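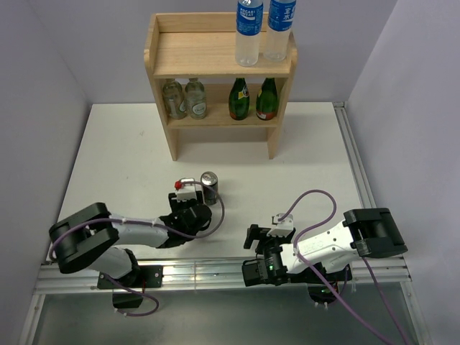
Dineo Ngubane writes that the step she wishes she had read first is the one about leaving the bottles off until the shelf is where it's going to stay. She loaded hers on the kitchen counter, carried it through to the dining room and lost a very nice tonic water in the doorway. So we have moved that step up in this edition — thank you, Dineo — and the rest of the section follows on from it.

## 4. Placing and loading your Rusness two-tier shelf

By now you should have the side panels, both boards and the back rail together, as shown in Section 3. If you glued the joints as well as screwing them, please let everything sit for 72 hours before you put any weight on it. We know that feels like a long time when the bottles are already lined up on the counter waiting.

### 4.1 Choosing the spot

1. Clear a flat stretch of table or counter and wipe it down. A crumb under one leg is enough to make the whole shelf rock, and people have been known to take the thing apart looking for a fault.
2. Set the empty shelf down with the back rail toward the wall. Leave a finger's width behind it so you can get a cloth through.
3. Press gently on each end of the upper board. If you feel a rock, slip one of the thin felt pads from the Guva hardware bag under the short leg and try again.
4. Look at where the sun falls in the afternoon. Pale wood darkens with light, and it does so unevenly if a bottle stands in one place all summer.

**Caution:** Always empty both levels before you move the shelf, even if you are only sliding it along the table. The back rail and raised sides will help to steady what is on the boards, but they will not save a tall bottle from a sudden stop.

### 4.2 Loading the lower board

Start at the bottom. Glass is heavy, and the shelf is happiest with that weight down low.

1. Measure your tallest glass bottle before you begin. You have 28 centimeters between the boards, and you'll want a little air above the cap.
2. Tip the bottle slightly toward you, guide the neck in under the upper board, then stand it up. Going straight in usually ends with a clink.
3. Put one pair at the left and one pair at the right, keeping like with like. The gap in the middle is useful! It gives your hand somewhere to go when you want the bottle on the inside of either pair.
4. Turn the labels to the front if you care about that sort of thing. (We do.)

**Note:** The lower board will take up to 6 kilograms, spread along its length. Add up what you have if you are storing large bottles.

### 4.3 Loading the upper board

Plastic bottles go up top, where their height doesn't matter. Stand them well back toward the rail, and don't worry about filling the whole width. Plenty of people keep one half free for glasses or a small bowl of lemons, and it makes dusting much easier.

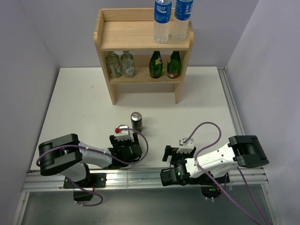

*Fig. 4-2. Plastic bottles on the upper board, glass on the lower, and a can on the table in front of the shelf.*

Cans may go on either level, or stay out on the table if you'll be opening them soon. If you keep cold ones on the shelf, lay down a Trallo liner first, as the drips will mark bare wood.

### 4.4 Looking after the wood

- Dust with a dry cloth. For sticky rings, use a damp one and dry the board straight away.
- Every April or so, take everything off and rub in a thin coat of Modise board oil, following the grain. Wipe off whatever hasn't soaked in and leave the shelf bare overnight.
- Check the screws at the tops of the legs while the boards are empty. A quarter turn is normally plenty — stop as soon as you feel them bite.

If a screw keeps working loose, turn to Section 6 for the repair plugs.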